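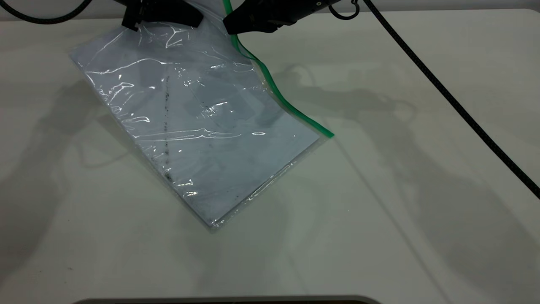 The case for the zip bag in household paperwork

Loose papers fail in two ways. They get damaged, or they get separated from the papers they belong with. A ring binder deals with the second fault only, and a box file deals with neither once it is dropped. I have come round to the clear bag with a zip closure, one document to a bag, and I think most homes would be better served by it than by the shelf of binders they keep now.

Szymon Krajewska, who read a draft of this, objects that a bag costs more than a punched pocket. It does. A punched pocket is also open at the top.

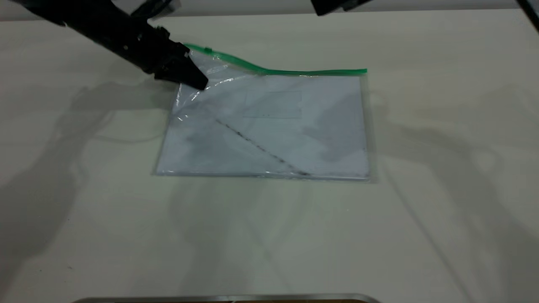
Closure is the part that deserves most attention when buying. A press-together seal with no slider depends on the user running a thumb along its full length, and in my own drawer 5 out of 62 had been left partly open. A bright green strip along the long edge, with a small slider tab on it, makes the line of the closure easy to follow against clear film and white paper. I would put the closure on the long side every time, as a sheet goes in with less bending.

Size is the next matter. The bag should exceed the sheet by a small margin on each side. Too close a fit and the corners of the paper curl on entry; too loose and the sheet turns inside the bag and creases against the seam.

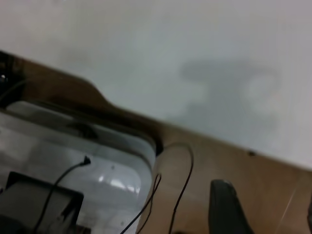 Storage for the filled bags is where I part company with Teodora Petek, who hangs hers from a rail. Film slides on film, and a hung bag swings. Bags stood upright need rigid sides to lean against and a way of telling the groups apart without unpacking them. A large clear plastic container with a thick rim, kept on a table against the wall, meets the first need and goes some way towards the second, though a cardboard divider between groups is still required. I use 4 dividers: house, health, money, school.

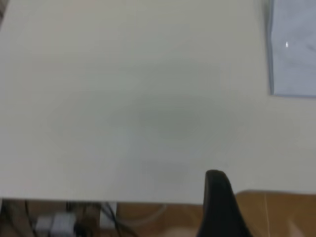 Objections

Glare is a fair complaint. Glossy film is tiresome to read through under a ceiling light, and anything to be studied at length should come out of the bag. Labels are also a nuisance, as most adhesives lift at the corners by June.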